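# Edlow Kitchen: Recipe Testing Group, Minutes

August 28, 2022. Held in the upstairs room at Edlow after lunch service.

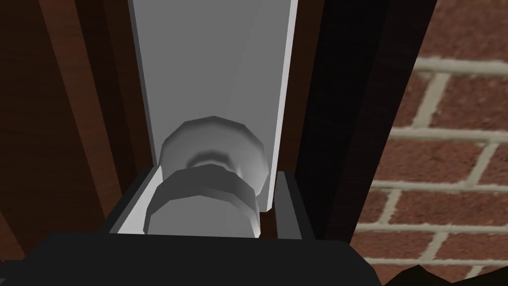 **Question put to the group:** How long should the bean stew rest before it is portioned?

**Answer agreed:** Three hours in the cold room, in shallow trays, lids on once the steam has gone. Shorter rests gave thin sauce at the top of the tray and dry beans at the bottom.

## 1. Previous minutes

Accepted with one correction. The salt figure for the barley soup was entered against the wrong batch. It belongs to the second batch, and the recipe card was right all along.

## 2. Bean stew

Four versions were tasted blind. The version with beans soaked overnight in salted water was preferred by most of those present. Skins held and the centres were soft. The unsalted soak gave split skins in every bowl.

Tomato is to go in after the beans are tender. The kitchen had been adding it at the start, and cooking ran long on both test days. The card will now read: simmer for 90 minutes, test, then add tomato.

There was disagreement on smoked paprika. One view was that it covers the bay and thyme. The other was that the stew tastes flat without it. Left at the present amount until the next tasting.

Portion weight was set at 590 g including bread. The earlier weight was for the stew alone and had led to overfilled tubs at the Moges counter.

## 3. Stock

The Stuvano site asked whether it may use bought stock on days when the large pot is in use for soup. Agreed for the stew only. The barley soup is mostly stock and the difference was plain in the tasting.

Roasting the bones first makes a darker stock, which nobody wanted in the pale soups. Two lots will be made, roasted and plain, and labelled by lid colour. Stuvano to propose the colours.

Frozen stock to be used within 3 weeks. Older tubs go to staff meals.

## 4. Flatbread

The dough made with yoghurt browned unevenly on the flat pan. Lower heat helped with the colour but left the bread tough. Resting the balls of dough for longer before rolling made more difference than any change in heat.

Noted for the card:

- roll thinner at the centre than at the edge
- no oil on the pan, brush with butter after
- stack under a cloth, no more than 6 to a stack

A request to add nigella seed was turned down on cost. Sesame may be used where it is already in stock.

## 5. Supplier matters

Uroven has changed the dried white bean it sends. The new bean is smaller and takes nearly the same soak, but drinks less water in the pot. Liquid in the stew to be cut slightly and the result written on the batch sheet. Both beans must not be mixed in one pot.

The onions from the same supplier were soft on two deliveries. Moges will refuse the next soft sack at the door and record it.

## 6. Allergen cards

The flatbread card still lists milk under the butter only. Yoghurt is to be added. The stew card must say celery, as the stock contains it, including the bought stock accepted under item 3.

Old cards to be taken down at all sites on the day the new ones go up.

## 7. Actions

| Action | Site | Due |
|---|---|---|
| Rewrite bean stew card | Edlow | Next meeting |
| Propose stock lid colours | Stuvano | Before next stock day |
| Record soft onions | Moges | Each delivery |
| Test stew with reduced liquid | Edlow | Next meeting |
| Correct allergen cards | All | At once |

## 8. Any other business

The barley soup thickens on the counter by mid-afternoon. Hot stock may be added, never water. Salt to be checked again after.

Next tasting: bean stew with and without paprika, and the first batch of plain stock.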